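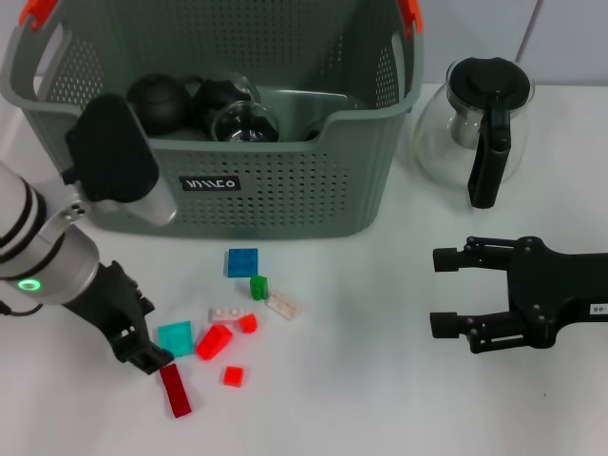
Can you carry glass kitchen stuff in a plastic laundry basket or does it need a real box?
A basket is fine for a short carry if the glass can't knock around. For a truck, use a box.

nutwood_kitchen
ok so moving 2 streets over, Nutwood to Flulberg side. Got one of those gray perforated baskets with the orange handle clips. Teapot and glass bowl go in, coffee carafe won't, too tall with the lid on. Lay it down?

packrat30
Don't lay it down. Lid off, towel inside, carry it seperately.

solis_fan
disagree. Laid mine on its side between two sweaters, 8 flights of stairs, not a chip. Moved out of a place on Solís, no elevator.

packrat30
Glad it worked. Still wouldnt. The handle is what snaps, not the glass.
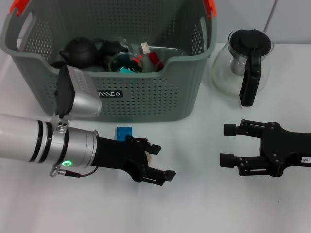
Flakasholm, 01/07/2018

nutwood_kitchen
update. Clay teapot in on the left, clear bowl by it, flat tray behind. Carafe stays out next to the basket for now. Metal filter too, do I leave it in the carafe?

packrat30
take it out. Metal rattling on glass for a whole drive, no thanks. Sock.

solis_fan
leave it in, it's one less thing to lose. I've bought two replacement filters already

nutwood_kitchen
lol ok. And toy bricks, can those just go loose in the basket? Kid has like roughly 1,000 of them
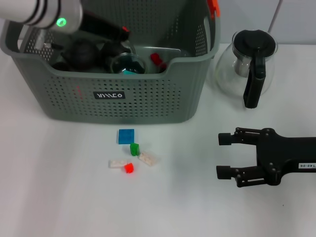
mugshelf: Bricks in with a teapot, please don't. They go right to the bottom and then you're fishing around under the glass. Zip bag, separate.

solis_fan
or use them as filler, a bag of bricks in the gap

packrat30
Filler should be soft. Dish towels. You have to move those anyway

nutwood_kitchen
going with the zip bag. Carafe on my lap, filter in a sock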